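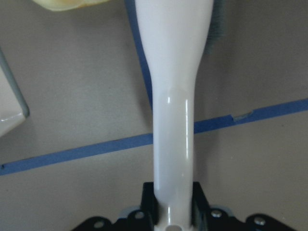
White handle, close up.

Watched the first 3 episodes of Nirnholm last night. It's a family drama about two sisters running their late father's hotel. Slow start, but the dinner fight in episode 2 is great.

Fotis Tsoukalas plays the uncle and gets the best lines. The subtitles miss a few of his jokes. 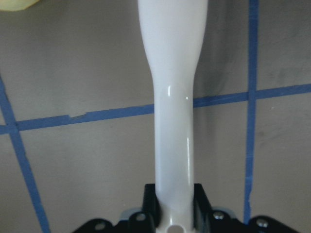 Small round hole near the bottom.

Season 2 was announced in January. Starting episode 4 tonight, no spoilers please.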